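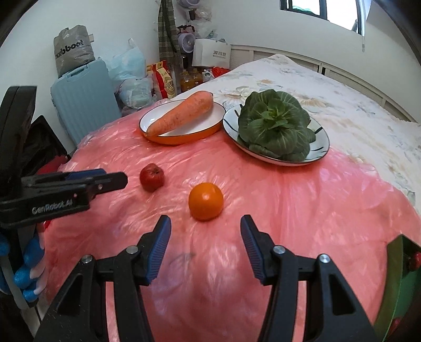 Condix pink cover sheet, item 3248 – quick review

Bought in October, second roll already on the shelf. Thin see-through pink plastic, sold for covering furniture when you paint. I have never painted anything with it. I put it over the bed when the groceries come home and sort fruit and vegetables on it, small kitchen, no table to speak of, the bed is the biggest flat thing I own.

Size first. Mine is 95 inches on the long side. Covers what I need and leaves a stretch of bedding free at the back and side. Wish it was wider but then you'd be fighting it every time you fold it.

The good. Light, cheap, wipes down with a damp cloth in a minute. Grit from the greens stays on top and you carry the whole thing to the tub and shake it. Comforter underneath has been fine so far, and it's a pale one so I'd know. No smell after the first day. First day, yes, shower curtain smell, open a window.

The not so good. Wrinkles. So many wrinkles. It came folded small and the creases have never realy let go, I tried a warm room, I tried leaving it flat overnight under books. Also shiny, so under the ceiling light you get white glare all over and it's hard to spot a little puddle. And round things wander. A bed is not level, plastic is slippery, an orange will find the low spot.
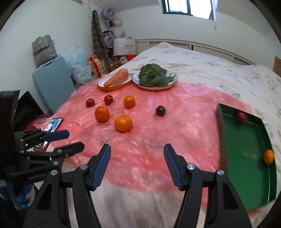

My fix for that is a tray with raised edges for whatever I'm keeping out, plates for the vegetables. Big carrot gets its own plate because it won't share. Leafy stuff on the other one. Loose fruit can sit on the plastic as long as no one sits down on the bed. The plates weigh the back down a bit too, wich helps, though you get folds running out from under them.

Compared to the Fallholm one I had before: Fallholm was thicker and lay flatter, but heavier and it went cloudy after a few washes. Nidia Arboleda down the hall still has hers and swears by it. Fine. She has a table.

Durability – so far one small tear, my fault, corner caught on the bed frame. Taped it. Tape holds. Wouldn't drag anything heavy over it, and wouldn't put a hot pan anywhere near it.

Color. It's pink. Comes in clear too but clear was sold out. Red apples and oranges look nice on it, dark plums too, greens look a bit odd. Not a reason to buy or skip.

Four stars. Would be five if they rolled it on a tube instead of folding it to the size of a sandwich.
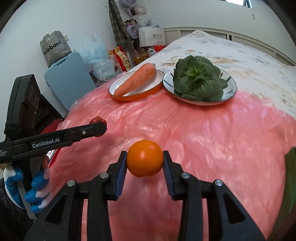 Can you cut it down without it splitting?

Sharp scissors and a slow hand, it cuts clean. Dull ones snag and then you get a run. I'd fold it in half first, clip the fold, and go from there. Keep the offcuts, they're good for lining a drawer.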